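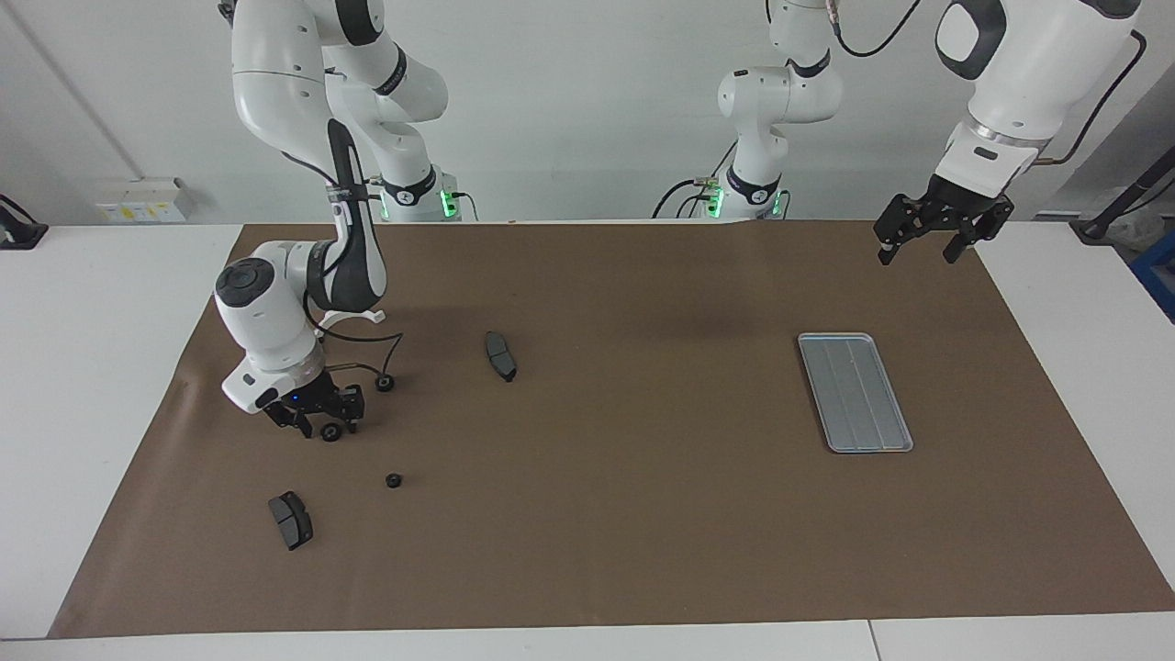

*The big brown mat on its white table, with plenty of white left showing either side.*

I'd gone to see Anju Joshi about cutting mats, and we ended up talking for most of an afternoon about brown. She has been fitting out workrooms for 14 years, first with Rastogi and now on her own as Humari, and she has more opinions about tabletops than anyone I've ever met (I mean that as a compliment, Anju!).

"People spend ages picking a table," she told me, "and then they put a mat on it the size of a tea tray. Why? You'll be off the edge in five minutes. Go big. Go bigger than you think looks sensible."

The brown one is certainly big. It takes up most of the tabletop, and I asked why she hadn't just gone the whole way and covered the lot. She pulled a face. "I want some table left. Somewhere to put my pencil, somewhere to put my tea. Well, not my tea. Somebody's tea." She likes a good wide margin at left and right and doesn't mind a skinny one at the front, where your sleeves are going to be anyway.

Then there's the colour. I had always thought of work mats as green, or that blue-grey you get in school art rooms, and I said so. Anju got quite animated.

"Green does funny things to your eyes after an hour. White on white, you lose everything, you put down a bit of white thread and that's the last you see of it. Black shows every speck of fluff. Brown forgives you. Pale things show up on it, dark things mostly show up on it, and it doesn't look filthy by lunchtime."

She does admit that brown is a hard sell. Trilok Sisodia, who shares the workroom, wanted grey to match the walls and says he still does. "It looks like a conker," he called across when he heard us. "A very large conker." Anju ignored him. I rather like it against that plain pale wall, for what it's worth. There's nothing else much in the way of colour and it warms things up.

I asked about the surface next. It has a slight sheen, and I'd have guessed most people would want something completely matt. "I did, once," she said. "I had a lovely matt one, like suede, and everything dragged on it. You'd slide a bit of card across and it would stop halfway and bend. You want a smooth one. Smooth and a little bit shiny is fine, but if you can see the ceiling light in it properly then it's too much and you'll get a headache."

And the creases? There are a few faint ones down the left side, and I felt a bit rude bringing them up, but she'd obviously been waiting for it.

"Yes, all right. Creases. Everyone spots the creases." Her view is that anything that size is going to pick up a few sooner or later, and that folding is the great crime. Roll it round a tube, always, and with the good side facing out. She once paid £27 extra to have a mat from Zondano sent on a tube and it arrived folded into quarters with the tube taped to the outside of the parcel. "I kept the tube," she said. "It's a very good tube."

For getting creases out she swears by patience and heavy books, overnight at the very least. No irons. Ritu Lodhi, a bookbinder she used to rent a bench to, tried an iron through a tea towel and Anju would only say that it was "a shame about the tea towel as well".

We got on to money after that. Her dearest table mat was 2700 rupees, bought on a trip home one October, and she reckons it was worth it. The cheapest cost next to nothing and smelled so strongly of tyres that it spent its first fortnight over a washing line.

I asked what she'd tell someone setting up a table for the first time. She thought about it for a good while, and Trilok shouted "grey!" from the other end of the room.

"Measure twice," she said, "and lay some newspaper out to the size you think you want. Work on the newspaper for a day. You'll soon find out where your elbows go."

I've had newspaper on my own table since I got home. So far I need another two sheets on the right.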